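Fiore is a robot arm, and I didn't name it. It came to Skestdale with the name already on a strip of tape round its elbow, and as anyone who has inherited a cat will know, you don't get to change these things later.

My part of the job is the gripper. More exactly, I look after the gripper twice: once on the bench, where it has bolts and gets grubby, and once in the simulator, where it has neither weight nor friction until somebody types them in. For most of the spring the two had been drifting apart. The simulated one closed politely on whatever you offered it. The bolted one had developed a habit of arriving at the left a shade before the right, like a man putting his trousers on in the dark.

So on Wednesday I cleared the morning and sat down to make them agree.

The bench came first. Power off, air off, arm parked in the position Karora calls "service" and I call "in the way". I took the pivot screws out one at a time and put them in an egg box, in order, having once put them in a mug. The left-hand linkage had a worn bush. It wasn't dramatic. You could feel it if you held the base still and waggled the outer end, a small click somewhere between a loose tooth and a cheap biro. The replacement cost less than my lunch. Finding out which replacement took two phone calls and a part number ending in 2811, which I have now written inside the cupboard door in marker.

New bush in, screws back, a dab of threadlock on each, and then the closing test. I run it for 300 cycles with nothing between the fingers and listen. It's a dull half hour, but you do hear things. Around cycle 80 there was a faint tick, which was my own watch strap against the bench.

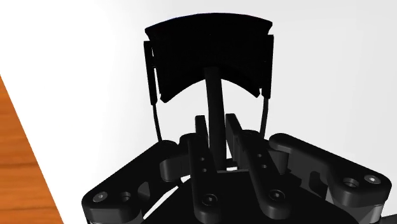 After lunch I moved to the simulator, which should have been the easy half. The model we use is kept in a folder called Prerkitz, after a project that finished before I arrived, and it contains every decision anyone has ever made about this gripper, including the ones they changed their minds about. The joint limits were in one file. The corrected joint limits were in another. The file that was being read was a third one, and it disagreed with both.

I spent a good while on line 1409, where somebody had set the damping on one side and left the other at the default. That explained the suspiciously good manners. The simulated gripper had been closing evenly because two mistakes were cancelling each other out, and the moment I fixed the damping it went lopsided in the opposite direction to the real one. I went and made tea.

The second mistake was an offset at the joint zero, a tiny angle, no doubt put there late one evening to make a plot look better. With that gone and both sides damped alike, the thing shut as it should. I ran the same closing test, laid the trace over the one from the bench, and got two lines I could only tell apart by squinting. They part company a little at the very end of the stroke. I suspect the real one flexes and the model is too stiff to admit it, and that can wait.

What I have done is delete the two spare limit files. I've kept copies on a stick in my desk drawer, obviously. I'm not a lunatic.

Next job is the cable run, which rubs where it goes past the wrist and has been wrapped in so much tape that it's starting to look structural. I've ordered proper sleeving. It's coming in June, apparently, so Fiore gets one more layer of tape until then.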